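3.2 Surface colour and the legibility of sorted containers

The second group of factors concerns the colour of the container relative to the surface on which it stands. Earlier work on household and workplace sorting has mostly treated colour as a label, that is, as a code the user must learn (green for glass, and so on). We were interested in a simpler matter: whether a container is found quickly when its colour differs strongly from the surface beneath it, regardless of what the colour is supposed to mean. The distinction matters in practice. A code that is learned well can still fail if the container is hard to pick out at a glance, and a container that is easy to pick out may be used correctly by people who have never been told the code.

Materials were drawn from the packing rooms at Andrade and Damton, the two sites described in Section 2. Both sites hand-sort small mixed goods into open containers on benches. At Andrade the benches are bare and pale. At Damton they are covered with paper, which is replaced when it becomes torn or marked. The difference was not planned as part of the study and arose from local habit, but it gave us two surfaces of clearly different lightness without any change to the work itself. Container colours were limited to red, blue and yellow at both sites, these being the colours already held in stock.

Lightness contrast was calculated for each pairing of container and surface from readings taken with a handheld colorimeter under the normal room lighting. Readings were taken at the rim and at the inner floor of each container, and at a point on the surface one hand's width from its front edge. The rim value was used in all analyses reported here. The inner floor gave less stable values, as it depended on the depth of the container and on shadow from the side walls, and we return to this in Section 5.

On the pale benches, yellow gave the lowest lightness contrast of the three colours and blue the highest, with red between them but closer to blue. On brown paper the order changed. Yellow became the most distinct of the three in lightness, while red and blue moved closer to the surface value. Hue differences remained large in every pairing except red on brown, where the two hues lie in neighbouring parts of the colour circle. Figure 4 shows the three colours against brown paper with a pale surround.

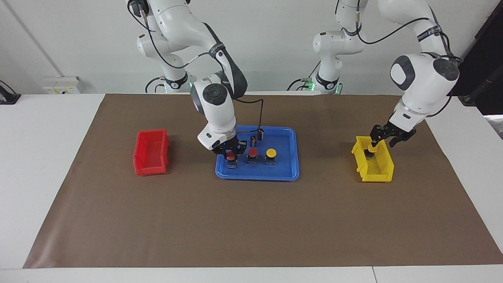
Figure 4. Red, blue and yellow containers on brown paper laid over a white table top.

Placement errors were coded from the shift sheets by Natanael Pimentel, who had no access to the colorimeter readings at the time of coding. An error was recorded when an item was put into a container other than the one named on its slip and was later moved, either by the same worker or at the checking stage. Items put down on the bench and picked up again were not treated as errors. After exclusion of incomplete sheets, 379 errors remained for analysis. Sheets were excluded if the start time was missing, if the container order had been changed during the shift, or if more than one worker had signed for the same bench.

The pattern of errors followed lightness contrast more closely than it followed hue difference. On the pale benches, errors were most often associated with the yellow container, and most of these were items meant for yellow that had been placed in its neighbour. On brown paper the share of errors linked to yellow fell and that linked to red rose. Errors linked to blue changed little between surfaces. A model with lightness contrast as the only colour term fitted the data nearly as well as one that also included hue difference, and the added term did not improve the fit enough to be kept.

Position had a separate effect. The middle container of a row attracted more wrongly placed items than either end container, on both surfaces and for all three colours. This is in line with what is known of reaching under time pressure: the hand tends to drift towards the centre of the available targets, and the end positions are in any case bounded on one side only, so that there are fewer neighbours from which an item can stray. Since container order at each bench was fixed within a shift but varied between shifts, colour and position could be separated, though some orders were used much more often than others. The order with blue in the middle was the most common at both sites.

Two further points should be noted. First, the brown paper was not uniform over time. New sheets were smoother and slightly lighter than those that had been in use for several shifts, and readings taken late in the life of a sheet tended to show a small drop in lightness. The drop was too small to alter the order of the three colours. Secondly, the workers at Damton had on the whole been in post for longer than those at Andrade. Length of service was entered as a covariate and had the expected effect, with fewer errors among longer-serving workers, but it did not remove the interaction between surface and container colour.

We also considered whether the edge of the paper might itself act as a cue. Where a mat does not reach the edges of the table it forms a visible border, and this border may help the worker to treat the row of containers as a single group. Sheets at Damton were cut by hand and the width of the uncovered margin varied. No relation was found between margin width and error rate, but the range of widths was narrow and the test was a weak one. A proper answer would require margins to be set in advance.

3.3 Shape and wall height

Containers in the study were of two general forms: bins with high walls and trays with low ones. Form was partly confounded with colour, as the stock at both sites included far more blue trays than blue bins, while red and yellow were supplied chiefly as bins. For this reason we report form effects only for the subset of shifts in which all containers on a bench were of the same form. Within this subset, low walls were associated with faster placement and with a slightly higher rate of items landing outside the container. High walls hid the contents from a seated worker, and several workers reported standing up to check what had already been placed.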